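Open day at the Kitar homeware rooms

Posted February 19, 2024

Kitar opens its doors to the public twice a year, and I had missed the last two. This time I booked early. The rooms are above a carpet shop, up a flight of stairs with a handrail on one side only, and the entrance is round the back by the bins. Allow a few minutes to find it. Sandra Tindall signed me in at the desk and gave me a paper map, which I didn't need as there are only three rooms.

The first room is kitchen storage and I went through it fairly quickly. Most of it was the Motine range, jars and racks, and I have seen those in the shops. The lids are better than they were. Dean Ackroyd was on hand to answer questions and told me the tall jar is being dropped in September, so anyone who wants a spare should get one before then.

The second room was the one I had come for. It covers bathroom and dressing table things, and the idea is that you see small items put away on an ordinary table at home height. I liked that they had stuck to plain pieces. A pink vented hairbrush and a cream pot with fat rounded rings were enough to keep me there a good while. 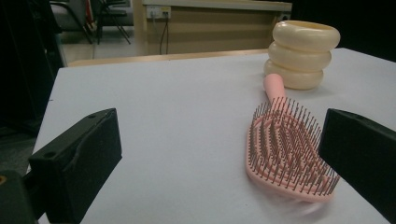
Do you have to book for the open day?
Booking is needed for the morning, but after lunch they let people in as they arrive until the rooms are full.

I asked Etelka Gulyás, who looks after the bathroom side, what she thinks about when choosing a pot for a dressing table. Her answer was weight first and width second. A narrow glass looks neat but goes over as soon as you put anything long in it. She also prefers something that wipes clean, and she is against lids on anything used every morning. I agree with her about lids. We have a lidded box at home and the lid lives on the windowsill.

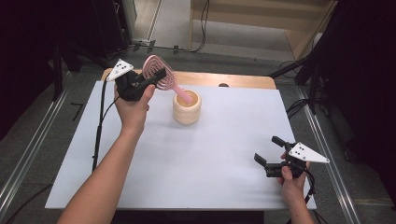

Brushes are awkward to store at the best of times. In our house they end up in a drawer with the hair ties, and the bristles fill with fluff. An upright pot deals with most of that, provided you are happy to have it on show. The brush went into the ringed pot handle first, with the big oval head left at the top, and that is how I would do it too — you keep the bristles out of the bottom of the pot, where the dust collects. A short, wide pot also leaves space for a comb, though I would not want to cram much more in.

The third room was textiles from Ustum, mostly bath mats and hand towels. There were some good heavy ones in a dull green. I am told the Mazandarani weave is the one people ask for, but I found it scratchy. Dennis Fothergill was giving a talk on washing towels and I stayed for half of it. His main point was to use less powder.

Tea was in the corridor, 2 pounds with a biscuit. The seating is limited, and by the time I got there it had all gone, so I took mine back to the second room and had another look at the dressing table pieces. 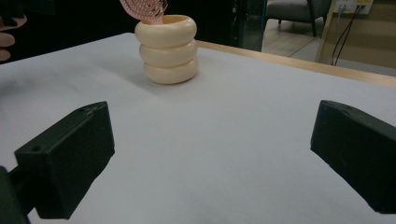 Is there anywhere to park?
Parking is on the street behind the building, and the car park by the library is a ten-minute walk if that is full.

I caught the number 41 bus home from the stop opposite. Lorraine Bickerstaff at the desk has the list for the next open day, and you can leave an email address with her or ring the office.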